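Looking after old aircrew papers and bits at home

Every family seems to have a shoebox like ours. Mine held a wartime flying logbook, a bundle of airmail letters, a cap badge and a bomber crew photograph stuck to its own glass. I've spent two winters sorting it all out at the table and I've loved every minute – so these are the things that have worked for me!

Start with a clear surface, bigger than you think you need.

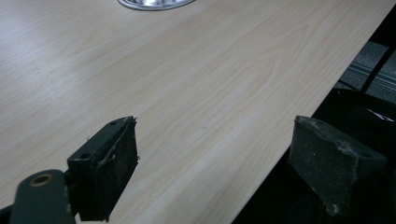
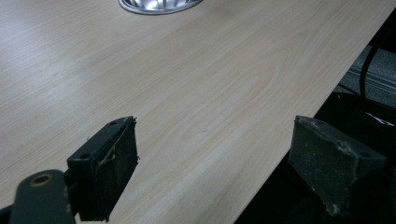
Wash your hands, dry them properly and skip the hand cream. Cotton gloves look the part but they snag on torn pages, and you can't feel what you're doing. Clean bare fingers are much better for paper.

Logbooks. Don't force the spine flat. Roll up two hand towels and let the covers rest on them, half open. Brush loose dirt from the middle of the page outwards with a soft make-up brush (a new one, please). Pencil only near the book, and never sticky notes.

Letters. If they've been folded for eighty years, open them one fold at a time and leave them under a sheet of blotting paper with a heavy book on top. I give mine 14 days. Rusty paper clips should be eased off, never pulled. Slide a bit of thin plastic under each side first.

Photographs stuck to glass. Leave them stuck! Scan the whole thing, glass and all, and store it flat.

Badges and buttons. A dry, soft cloth and nothing else. I once used metal polish on a brass button and rubbed the pattern half away – still cross about it. Qiuyue Tang, from our Gramville history group, keeps hers in little tins lined with acid-free tissue, and I've copied her.

Numbering. Give every item a number in soft pencil and keep a list. I'm up to 57, and the list has saved me hours of rummaging. Write down who told you each story as well, even the daft ones.

Keep the boxes under a bed or in a wardrobe, away from lofts and garages. Next job for me is the silk escape map, and I can't wait to get going.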